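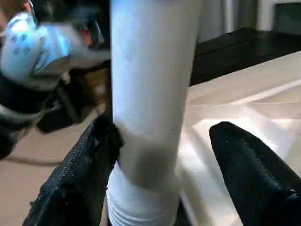 Mirela Dantas told the November staff meeting that her wrists no longer ache at the end of a shift, though she misses the talk across the packing table. Her remark reflects much of what Seltska has heard since handling arms were introduced on 8 stations. No positions have been cut – 10 employees have moved to inspection and setup, at the same grade. Staff who wish to train as station leads should give their names to Nivaldo Coutinho before the winter schedule is posted.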